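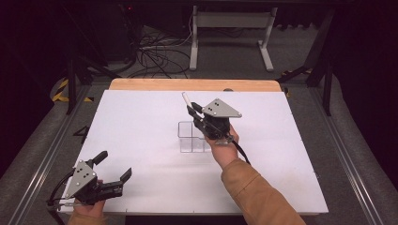

Foam board on the table, clear organizer near the middle of it

Volier Forums > Workspaces > Desks and Storage
Thread: Clear acrylic organizer on foam board: does any of this help?
326 views

benchwarmer_dale
Posts: 1218
22 Sep 2025

I keep reading that the cure for a messy work table is (a) a sheet of white foam board over the top and (b) a clear acrylic organizer with compartments for the pens and markers. Every desk tour has it. Somebody on here called it "the one change that stuck."

I don't buy it, or at least I don't buy all of it. The table is light wood and it was a perfectly good surface before the board went over it. You can still see a strip of it along the back edge where the board stops short. So now I have two surfaces and a step between them, and pens find the step.

The organizer is the Plerkach clear one with the dividers. My complaint is simple. It's a see-through box on a white sheet. Look how faint the edges are. Half of what tells me it's there is the shadow it throws. Now picture reaching over to put a marker away while you're looking at what you're drawing.

So, questions for people who have lived with this setup for longer than a weekend:

Does the foam board hold up, or is it a dented mess by December?

Does anyone put pens back into a divided organizer, every time, after the first week?

Is clear plastic better than a mug in any way that isn't looks?

Please don't tell me it "sparks calm."

marl_and_clay

The foam board does not hold up. I'll save you the wait. Paper skin over foam, press a ballpoint into it once and you've got a groove for life. Lean an elbow on it all day and you get an elbow shape. I've gone through three sheets and I'm not rough on things.

What it's good for is being cheap and white and going in the trash. If you think of it as a big blotter, fine. If you think of it as a desk surface you'll be mad at it.

inkwell_jo

Going to disagree with marl. I've had one sheet down since last December and it looks okay. I flipped it over once. The trick is to tape down the corners so it doesn't shift, and to do your cutting somewhere else.

And I like the white. I sort small parts as well as drawing, and on bare wood I lose anything tan or brown. On white I can find a dropped screw in a second.

benchwarmer_dale

Dark screws, sure. What about a white pen? Markers with white barrels are half of what I own, and they disappear on that board exactly the way the brown stuff disappears on wood. You've moved the problem to a different color.

inkwell_jo

Then buy black markers? I don't know what to tell you. Most things in the world are not white.

tall_order

On the organizer. Dale is right that they're hard to see and people should stop pretending otherwise. I knocked mine off the table twice because I didn't see the lip. The listing said "disappears on your desk," like I was supposed to want that.

What I did was run a strip of colored tape around the top rim. Ugly, but it works. I haven't hit it since.

marl_and_clay

If you have to put tape on the clear box so you can see the clear box, buy a box with a color.

tall_order

I already owned it. The tape was free.

Hanneke Postma

I ran the supply room at a drawing school in Civham and we went through a great many pen holders, so I have opinions on this.

Clear is useful for one thing, when the sides are tall and you're looking from the side. On a shelf at eye height you can see which slot is low on pencils without touching anything. On a table you look down into it. From above, every open container shows you what's inside, whether the walls are clear or steel or cardboard. So on a table you're paying for a feature you aren't using.

The dividers are a separate matter. I'm in favor of those. A mug with twenty pens in it means you pull out four to get the one you want. With dividers the markers stay with the markers. But people buy too many compartments. After a month the small ones are holding paper clips and a dead battery.

As for the return rate, Dale, no, people do not put pens back every time. They do it more often when the holder is close. We moved ours from the wall side of the tables to the middle, within reach of either hand, and it made more difference than any change of container.

benchwarmer_dale

OK, that's the first useful thing anyone has told me about these. I'd always shoved pen cups to the back of the table. Having it near the middle feels like it's in the way, though. That's prime space. I'm supposed to be working there.

Hanneke Postma

It is in the way. That's partly why it gets used. If you work on large sheets it won't suit you and you should put it to one side, on whichever side your pen hand is.

quietgravel

Left-handed here, so please say "pen side" and don't assume the right. Every desk guide I've read puts the cup on the right and I end up reaching across my own drawing.

Also, am I the only one whose acrylic organizer scratched up in no time? Mine went cloudy along the bottom from sliding it around. I cleaned it with glass cleaner, which I've since read you shouldn't do. It has fine lines all through it now. Clear for the first month, fog after that.

inkwell_jo

Soap and water and a soft cloth. Paper towels are what scratch it. Mine's still clear, though I'll admit I hardly ever move it.

And foam board is softer than a desktop, so sliding it on foam board ought to scratch it less. Point for the board!

marl_and_clay

Until grit gets pushed into the board. Then you've made sandpaper.

inkwell_jo

You must be fun at parties.

pocket_ruler

I'll be the contrarian. I think the whole category is a way to sell people a box for things that already had a place. I have a drawer. The pens are in the drawer. I take out the one I need, I use it, it goes back. Table is clear except for the work.

I priced it at Goel when my sister wanted one and it came with a matching tray, a matching tape holder and a matching riser. Nobody's table gets cleaner by adding four things to it.

tall_order

Drawer only works if you have a drawer. Mine's a plain table with legs.

pocket_ruler

Fair. Hang one underneath.

quietgravel

I tried that. I hit my knees on it every time I pulled my chair in. Took it down and went back to the foggy box.

benchwarmer_dale

To get back to the board for a second. The thing that bugs me most is glare. With the light overhead, a big white sheet is tiring to look at for a few hours. Wood never did that to me. Does anyone use gray board?

marl_and_clay

Gray mat board, yes. Easier on the eyes, and your white pens show up on it, and so does your invisible box. Costs more. Still dents, though less. I'd take it over foam any day.

inkwell_jo

I'll give you gray. I still say white is better for sorting small stuff, but for drawing, gray makes sense.

Hanneke Postma

We used gray paper taped to the tables and replaced it each term. Students could test a marker straight on it. I would not spend money on anything nicer than that if ink is involved.

benchwarmer_dale

Right, so as far as I can tell: the board is a throwaway, the clear part does nothing for you when you're looking down at it, the dividers are okay, and where you put it matters more than what you buy. I feel slightly better about being grumpy.

I'm going to leave the organizer where it is, near the middle, and swap the white sheet for gray when I can find one big enough to reach the back edge. That tan strip is driving me nuts. If I'm still putting markers back at the end of December I'll come back and say so.

pocket_ruler

You won't be.

tall_order

Does gray board come in sizes that'd cover a full table? I've only seen it in framing sizes.

marl_and_clay

Ask a frame shop for full sheets. They'll usually cut it if you bring the measurements. Measure twice, I got mine short on one side and had to live with a gap — same as Dale's, only along the front, where your wrists go.

glue_and_grief
Posts: 3538

Skimmed the thread, sorry if this was covered. What are people using to hold the board down? Tape pulls the paper skin off mine when I lift it, and the putty stuff left greasy spots on the wood underneath.

inkwell_jo

Painter's tape, corners only, and peel it slowly. Anything stronger takes the surface with it. A non-slip shelf liner under the board works too, if you don't mind it feeling a little spongy.

glue_and_grief

I do mind spongy, but I've got a roll of liner in the closet already, so I'll try that first.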